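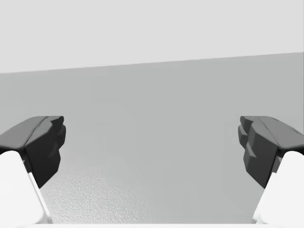
Slide 1. Thanks to Lamai Thaweesak for the intro. Topic today is hand care for people who do nails all day, meaning our own hands, not the client's.

Slide 2. Background. I worked the back row at Benedetti for years and washed my hands between every client. By the second winter my knuckles were split. I blamed the acetone. It was mostly the hot water.

Slide 3. The salon survey. We sent it to 1177 nail techs in May and got 942 back. Of those, 315 had taken time off for sore or cracked skin. Pause here. Ask for a show of hands.

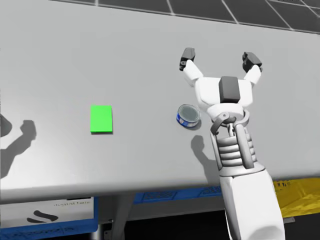
Most of them were using a scented lotion once a day, at night. That is too late. Cream goes on after each wash, while the skin is still a little damp. Plain and unscented. Work it around the cuticles and between the fingers.

Slide 4. Gloves. Nitrile for gel work, new pair for each client. Take them off if your hands sweat, dry off, start again. Prasert Rojanasak at the Peltitz shop switched his whole team over and will take questions on cost after lunch.

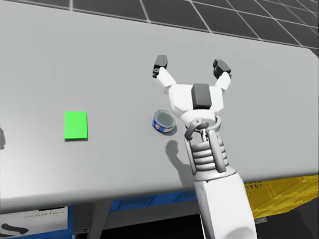 Can I wear cotton liners under the gloves? They help if your hands sweat, but change them when they get damp and wash them every night.

Slide 5. When to see a doctor. Itching that comes back every time you use the same product, or blisters on the fingertips. Stop using the product and take the bottle with you to the visit.

Handouts are by the door. Next talk starts at 2.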